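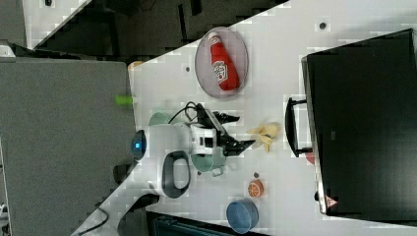
Walter Rengifo wrote to me after my last post to say I was being unfair to the Motonska plan, that every big housing scheme looks thin on paper, and that I should wait until the first street is built before I start complaining about the bus.

I have waited for first streets before. I moved into one. When we bought at Wollari the brochure had a tram on the cover, a very handsome tram, and the sales office had a map with a dotted line running right past our block. We lived there 17 months and the dotted line stayed dotted. What we got was a shuttle that came every 30 minutes until seven in the evening, and by then everybody had bought a second car and was parking it on the grass strip that was supposed to be the bike path. I'm told there are bollards now.

So when I read that Motonska will have 600 homes and "a mobility-first street network," I go looking for the page where it says who pays for the bus. I read the whole June draft. There's a long section on paving. There's a section on tree species that I enjoyed more than I expected to. The bus gets one paragraph, and the verb in it is "anticipates." The city anticipates that service will be extended. The transit agency isn't quoted anywhere in the draft, and I couldn't find its name in the list of people consulted either. Maybe I missed it. The list is in an appendix, set in type the size of an aspirin label.

Walter's other point was that people change their habits if the streets are good enough. I'd like to believe that. I walk more than most people I know and I'd walk more still if I didn't have to cross the frontage road to get a quart of milk. But the draft puts the only grocery store at the north end, across from the parking garage, and the homes for older residents at the south end. The walk between them is nearly a mile. In January, with bags, that's a drive, whatever color you paint the crosswalk.

Then there's the garage. Motonska is sold as a place where you won't need a car, and phase one is the garage. It's described as temporary. I've asked in two public meetings what temporary means and got a different answer each time, once "until demand settles" and once "that's a question for phase three." Phase three has no date and no budget line that I can see.

Eilif Aasen, who was on the resident panel and is a good deal more patient than I am, thinks the ground floor of the garage could be turned into shops later if the ceilings are built high enough. That's a sensible idea. The ceiling heights aren't in the draft. I asked for them by email and was sent a link to the draft.

I don't hate the plan. The blocks are short, the school is in the middle where a school should be, and whoever drew the courtyards has lived near children. If the agency signs for a bus that runs on Sundays and after nine at night, starting the day the first family gets its keys, I'll write a nice post about it and Walter can print it out. Comments on the draft are still open. Mine is 2 pages and mostly about the bus.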